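From: Myrtle Gallagher
To: Household and Shop Tasks discussion list
Subject: Re: Are we ready to say "yes" on light handwork?

Dear list members,

I am replying to the message from Tuấn Tiêu, the relevant part of which is quoted here for those who read the list in digest form.

> The draft position paper from the Raren working group lists flower
> arranging under "tasks that may be assigned to a machine within the
> next planning period." I would ask the group to explain this. Our
> members operate shops. A person at the bench in my own shop strips,
> sorts and ties while talking to a customer, and the entry suggests
> that this person's work is nearly covered. I do not believe it is,
> and I would not want a shop owner to make a purchase on the strength
> of our table.
>
> I have the same concern about folding and about packing mixed goods,
> but flowers are the case I know.
>
> T. Tiêu

The concern is a fair one, and the working group accepts that the entry was worded too broadly. The term "flower arranging" covered several kinds of work that should have been listed apart: picking a single stem out of a pile, passing it or holding it upright, removing or adding leaves, placing it in relation to other stems, and binding the result. The group had evidence in hand for the first two only.

Members who have not followed the bench work at Geltau may find it useful to look at what the entry was based on. The setup uses two arms at one white table, with artificial flowers.

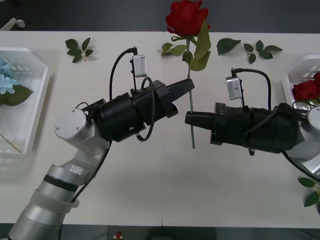 Two grippers holding the stem of an artificial rose, Geltau bench.

Holding one stem between two grippers is a real skill for a machine, and the group does not wish to understate it. A stem is thin, it bends, and the weight sits at the top. Five years ago this would not have been put forward for the table at all. It remains, however, a single stem. A customer does not pay for a single stem held upright, and Mr. Tiêu is right that a shop owner reading our table would take it to mean something more.

Two further limits should be recorded. The first is material. Artificial stems do not bruise, leak or snap in the way that fresh ones do, and no result obtained with them should be carried over to a cold room or a wet bench without a separate trial. Đức Âu raised this point in November and it was left out of the draft by an oversight of mine. The second is the condition of the work surface. Most of the tasks in our table were scored with items set apart from one another. In a shop, and in most homes, they are not.
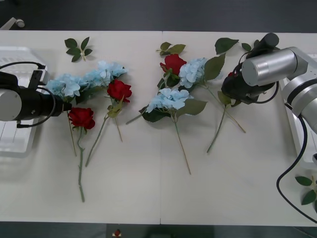

When stems cross and blooms rest against each other, the machine must decide which item is free to be lifted and which is lying under another. A worker does this by touch as much as by sight, and will lift a stem slightly, feel it catch, and let it go. Phúc Tô has pointed out that the same difficulty is found in laundry, in cutlery drawers and in returned parts on a shop floor. The group agrees, and believes that crowding should be scored as a separate column for every task in the paper, including the folding and packing entries that Mr. Tiêu mentions.

The working group therefore proposes the following changes to the draft.

1. The entry "flower arranging" is withdrawn. It is replaced by "lifting and holding single stems, artificial," with the rating "shown under supervision."

2. "Sorting mixed stems from a crowded surface" is added, with the rating "open."

3. "Arranging and binding" is added, with the rating "not assessed." Châu La has asked that this not be softened to "expected," and the group concurs.

4. No entry may be rated above "shown under supervision" until it has been repeated for 30 consecutive attempts with the operator's hands off the controls. Attempts that are stopped and restarted are to be reported as failures.

Mr. Tô has also requested that the Buklow trials of shelf restocking be scored again under item 4. These notes run to 1,753 lines and will take some time to review. The restocking entry will be marked "under review" until then.

Comments on the proposed wording should be sent to the list and not to me privately, so that they form part of the record. If a member would prefer a different phrase from "shown under supervision," please offer the replacement text in full.

With regards,

Myrtle Gallagher
for the Raren working group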